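**Printed T-shirts going stiff and crackly in the wash, what am I doing wrong?**

Asked by Kiều Hà, Clitemdale

Hi all, hoping one of you laundry people can help. We moved to Clitemdale in December and ever since then every T-shirt with a print on it has been coming out like cardboard. The plain ones are a bit rough but I can live with that. The printed ones crackle when I fold them! Same powder as before, same machine (an old Zitell, came with us in the van), 40 degrees, line dried over the bath.

I've got almost 35 of the things between me and my daughter, so I'd love not to ruin the lot. Mostly white, flowers and slogans, that sort of thing.
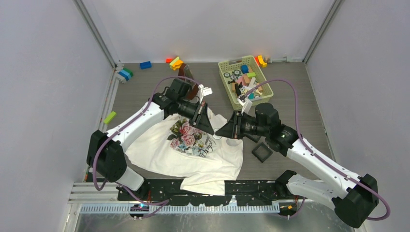 *White tee with the pink roses, one of my favourites*

I did try fabric softener and if anything it made the towels worse. Is it the water? My old flat had lovely soft water and the kettle here is already furry.

---

**Holger Nygård** · 596 helpful votes

Furry kettle = hard water, so yes, I'd start there. Powder needs a bigger dose in hard water and there'll be a chart on the side of the box, look for the "hard" column. I was under-dosing for years after I moved and my shirts felt just like yours.

For the prints, turn everything inside out, drop to 30 and go easy on the spin. I'd leave the softener out too, it leaves a film on the fabric. If you want something in that drawer I use soda crystals now and then on the towels, but keep them away from anything delicate.

Don't iron straight on to the print either! Inside out, or with a tea towel over it.

---

**bilach_bev**

vinegar. my mum swore by it. can't remember how much, a splash

---

**Marrowfat200**

Agree with Holger on the dose. Also clean the machine, run it empty on the hottest wash. Mine took 2 goes before the grey bits stopped coming out of the seal. If a print has properly cracked it won't mend, sorry, but the stiff ones might come back after a few washes.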